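An afternoon at the Clevard open lab

I almost didn't go. The Clevard open lab is out past the ring road, the parking is terrible, and the last time I went to one of these things I stood for an hour watching a robot fail to open a fridge. But Tegwen Voyle had told me in March that her group finally had something to show on cloth, and cloth is my weakness (I spent four years of my life trying to get an arm to fold towels, so yes, I have feelings about it).

Doors opened at 1 p.m. and the coffee was already gone by ten past. There were two talks before the hands-on part. The first was from Vostance, who make warehouse picking cells, and it was fine, very polished, lots of boxes moving fast. I took no notes. The second was Tegwen's, and I filled three pages.

Her question is a simple one. If you want a robot to learn how to handle clothes, how do you collect the demonstrations? The usual way is to sit somebody at a teleoperation rig and have them drive the arm. It works, but it's slow, and with fabric it's miserable, because you can't feel when you've got the corner and when you've got nothing. Her group went the other way. People walk up to a garment with a gripper in their hand, the camera rides on the gripper, and the policy is trained on what that camera saw. The arm only shows up at the very end, when it's time to test.

None of that is new by itself, and she said so. What they wanted to know was how much the surroundings matter. Do you get a better policy from 200 demonstrations in one tidy spot, or from the same 200 spread over lots of different backdrops, rails and lighting? They call the spread-out version Dosness, after the village where one of the students grew up, and I've stopped asking why people name things the way they do.

The spread-out version won, and by more than I'd have guessed! On garments the robot hadn't met before, in a room it hadn't met before, the single-spot policy finished 7 test runs out of 30 and the Dosness one finished 22. Same arm, same network, same training time. She put the failures up on the screen too, which I loved. Most of the single-spot ones went wrong right at the start: the gripper closed a little too early and came away with air. The Dosness failures were mostly later on, slipping partway through a pull on heavy cloth.

Michalis Tsolakis asked what I was about to ask, which was whether they'd really tested the backgrounds or just ended up with more kinds of folds by accident. If you move everything around, people naturally grab things differently. Tegwen said they'd tried to control for it by having the same people do the same list of grasps in every spot, but that 114 of the demonstrations were recorded before they wrote the list down. So, partly. She'd like to redo those. I thought that was a very straight answer, and Michalis kept nodding in the way he does when he's planning to bring it up again at dinner.

The other thing I wrote down and underlined was about fisheye lenses. With the wide view you get the fingertips and most of the room in one picture, and I'd always assumed all that extra room was just noise for the network to chew through. Her numbers say it helps with lining up the approach, as long as the room keeps changing between recordings. Leave it the same and the policy starts leaning on it. I want to see that repeated on something other than clothes before I believe it completely.

Then we got to try it. I picked up the gripper, and it's lighter than the one I remember from the Åberg workshop, but my wrist still knew all about it after a few minutes. You squeeze, the jaws come together, and you find out very quickly that you've been using your thumb for everything your whole life. Corners are all right. A flat hem against a flat panel is horrible. I'd go in too steep, push the cloth away from me, chase it, and close on a wrinkle. Heavy fabric was easier for me than thin stuff, which I hadn't expected, as it holds a fold long enough for you to get there.
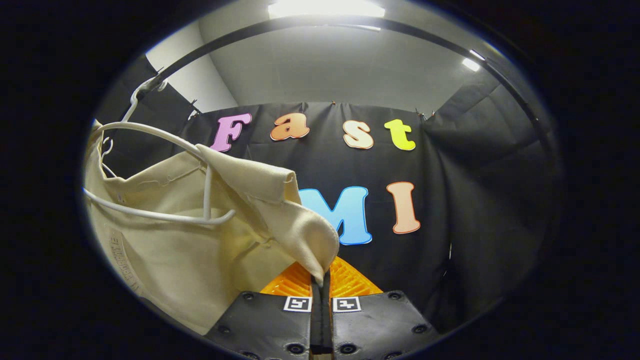
I stayed until they started stacking chairs. Tegwen says the recordings should be out before summer along with the grasp list, and she's looking for a second lab to run the same comparison with a different arm. I've already emailed our group about it, and I've told Michalis he's driving next time.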